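October
Posted by the bench notebook, Kaczorowski workshop

This site uses cookies to remember your preferences. Accept / Manage settings

Bookbinding adhesive notes, second batch

Picked up again at 9:40 am. Purpose is still to settle on one paste for the case bindings so we can stop keeping four jars open. Candidates are the wheat starch we cook ourselves, the Pastix ready-mixed, and a 2 to 1 blend of Pastix and Sesten PVA. The methyl cellulose is out. It held fine on tissue but the cloth spine pieces peeled back at the corners with almost no pull.

Cooked the wheat starch on the small burner, one part starch to five parts water by volume. Soaked it first, which I skipped last time and got lumps. Stirred until it went translucent, then kept going past that point until it pulled away from the side of the pot. Strained it twice through the horsehair sieve. Left it covered to cool. The texture is better than batch one, closer to thick yogurt. Thinned half of it for the paper linings and left the rest stiff for the cloth.

Boards are the gray 2 mm stock, cut with the grain running head to tail. I found three in the pile that had been cut cross-grain. They're marked with a red X and moved to the scrap shelf. Please don't put them back with the good ones. They look the same until they warp.

Cloth is the Wuletti paper-backed, dark green. I like it less than I did in the spring. The backing is thinner on this roll and the wet paste shows through at the turn-ins if you go heavy. A dry brush and two light passes fixed most of that.

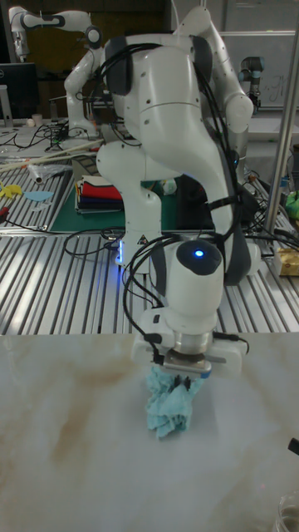

Pressing. All samples went between blotters and waxed paper, then under the iron press. Changed blotters at 20 minutes and again after lunch. The blend samples were flat at the first change. The wheat starch ones had a slight curl toward the lining side, which I expect will come out overnight. Straight Pastix was somewhere in between and had left a faint shine on the cloth where I wiped off the squeeze-out. Rubbed at it with a damp cotton pad and made it worse. Next time leave it until dry and see if it brushes off.

Sanding. Took the fore edge of the boards down with 800 grit on a flat block before covering. Probably too fine for this job. It clogs right away and all it does is polish. Go back to the coarser sheet and do a single pass with the fine at the end if it needs it.

Working time, by feel, no clock: wheat starch gives plenty of room to slide the cloth and square it up. The blend grabs early. I set one cover crooked at the spine and couldn't shift it without stretching the cloth. For anyone new to casing-in I would hand them the starch.

Reversibility matters for the repair jobs and doesn't for the blank books. Tested a corner of each from batch one with a damp blotter under a weight. Starch released clean. Pastix released with some residue. The blend did not let go and took a layer of the board with it. So the blend is for new work only, and I've written that on the lid.

Sample 124 is the one to look at if you want to see the joint done right. The groove is even on both sides and the cover opens flat without dragging the endpaper. Used the bone folder with the blunt end and worked it in while the cloth was still damp. 126 was done the same way but with the board gap a hair too narrow, and it binds when you open it.

Still to do:
Check the starch samples for curl in the morning.
Store the leftover paste in the fridge, label it, throw it out when it goes watery.
Order more blotter paper. The old ones are cockled.
Try the stiff starch on the heavier buckram.
Wash the sieve properly, there is dried paste along the rim from last time.

Get new entries by email. Enter your address to subscribe to our newsletter. Unsubscribe at any time.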